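3 min read

Bin-picking cell: cable and bin tips

Quick ones. Written up between jobs so forgive the order. Applies to our small arm on the wood bench, most of it should carry over to yours.

Start with power off. Arm parked, air off, pressure bled down. Then get your hands in.

Dressing the cables

Most of our downtime was cables. Not the controller, not the gripper. Cables rubbing.

— Leave a loop at the last joints. Big enough that the wrist can turn all the way both directions without pulling. Too big and it drags in the bin, so jog it to the lowest pick and look.
— Tie the hose in with the cables but not tight. You should be able to slide a tie with two fingers. Crushed hose = weak grip, and you'll blame the gripper for a week. I did.
— Ties go on the straight runs. Never right at the bend.
— Snip tie tails flush. They scratch hands and they catch on soft stuff.
— Jog slow through the whole program after any change, one hand on the stop. Watch the loop, not the tool.

Everett Pennington showed me the tape trick: flag of masking tape on the bundle where it crosses the joint, pen line across tape and arm. If the lines don't meet next time you look, the bundle has crept. Takes 2 minutes, saved us a Nindari sensor lead already. We lost 19 hours on the first one waiting for the part.

Keeping the bin put

A bin that moves a little is worse than one that moves a lot. Everything sort of works and then it doesnt. Ours is held at the corners with bar clamps, the one at the left is an Irwin. Any decent clamp will do. Snug, then a quarter turn. Crank harder and the wall bows in.

Tape marks on the bench too. Blue tape, an L for a corner, a cross for a spot you want to find again. Replace it when it lifts.
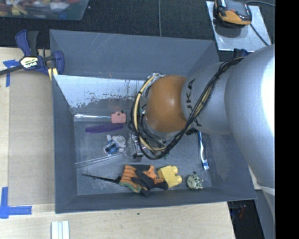
Cleaning the bin

Wipe the floor and walls with a damp rag and a drop of dish soap. Dry it. Shiny wet spots fool the camera. Scratches are fine, ours is covered in them. Flaking edges aren't so great — pick off anything lose before it ends up in the fingers.

Test items

Mix them up. Work glove, toothbrush, toy block, something clear and skinny. Clear plastic strips are the mean ones, keep a few. If it only picks blocks you haven't tested much. Ran 231 picks after the last re-dress, 29 misses, nearly all clear stuff.

Once a month

Check every connector by hand, push don't yank. Wipe dust off the hose and look for flat spots. Swap any tie that has gone brittle. Write the date on the Dalen box lid so the next person knows.

Spare hose is in the drawer under the bench, cut long. Trim it after it's routed.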